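Project report: planning the equipment for our tidy-up bench
Ilango Rai, team Poduval
Wednesday, August 13, 2025

Where the money went (and where it didn't)

I got the budget section because I missed the meeting where we divided things up. Nandini Kandasamy took the control software, Deepika Salian took grasp planning, and I got a spreadsheet. I complained for a week and then started to enjoy it, so this part of the report is longer than the outline asked for. Sorry, Professor Menon!

The robot itself was never ours to buy. The department already had the two-armed unit with the five-day booking limit, and our job was to plan everything that goes with it so that next year's team can run a tabletop sorting project without borrowing from three other labs. We had $2,000 for that. It sounded like a lot in June. Then I priced spare fingertips.

My first draft of the list was basically a wish list. It had a second depth camera, a rolling tool chest, a nicer monitor and a label maker (I still want the label maker). Rekha Mudaliar, who runs purchasing for our floor, sent it back with one question next to every line: what stops working if you don't have this? I hated that for a day or so. Most of my lines had no answer, and out they went.

What survived falls into two piles. The first is stuff that wears out: fingertip covers, hand cables, fuses, the cloth for the table top. The second is stuff that makes the work surface the same every time, which mattered way more than I expected. If the table gets bumped between sessions, Nandini has to redo her calibration, and that eats a whole afternoon.

The cloth deserves its own paragraph. We tried working on a bare table first and the round things kept rolling off the moment a finger brushed them. A fuzzy cloth slows them down a lot, and a dark one gives decent contrast with pale objects. It's also cheap, so I put a spare in the plan even though Rekha's question technically says I shouldn't. She let me have it.
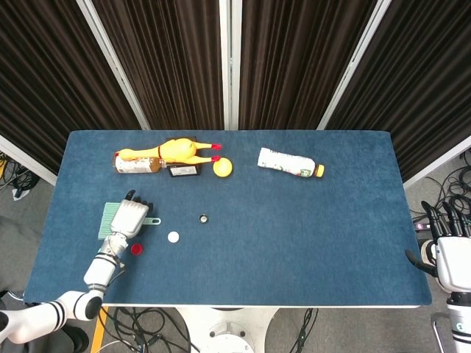 Test objects were the part of the budget I worried about least and should have thought about first. There are proper object sets you can order, and they're great if you want to compare your numbers with another lab's. The quote we got from Inda for a set would have eaten a scary amount of our money. Deepika's argument was that we weren't comparing with anybody this year. We needed things that are awkward in different ways: a squashy toy, a ball, bottles on their sides, bottle caps, a brush with a handle. You can get all of that at a grocery store and a pet aisle for $70, and that's the number in the final plan.

Bottle caps are brutal, by the way. They're small and flat, and a hand with fat fingertips has to come at them just right. I'd put them in any starter kit for exactly that reason. They also get lost, so buy drinks in bulk and save the caps.

Now the thing I'd do differently. I left cable management off the list completely. It didn't feel like equipment. But two arms and two hands need power and data, and all of it ends up somewhere on the floor, and we spent a silly amount of time following one black cable through a pile of other black cables to find out which one it was. Sleeves, floor covers and colored tags should be on the first page of the plan. I added them in the second version and took the money from the monitor stand.

The other surprise was lead time. I'd been sorting quotes by price only. Brilar was the cheapest for the fingertip covers but quoted 14 weeks, which is longer than our whole project! Encombe cost more and promised them before the end of the term. We went with Encombe. If you're next year's budget person, put a delivery column right beside the price column and look at that one first.

I also want to argue for leaving a chunk unspent. Our plan originally used every last dollar, and Rekha pointed out that a plan like that assumes no part will ever break. So the final version keeps money back for repairs, with a note that Nandini and I both have to agree before anyone touches it. She's stricter than I am, so it's pretty safe.

Still open: whether to replace the table. The one we have is fine for height, but I'd like a frame we can bolt to the floor or at least to the robot's base. Facilities hasn't answered my email about drilling. Until they do, the line stays in the spreadsheet in yellow with no price on it, and Deepika's tape marks are doing the job.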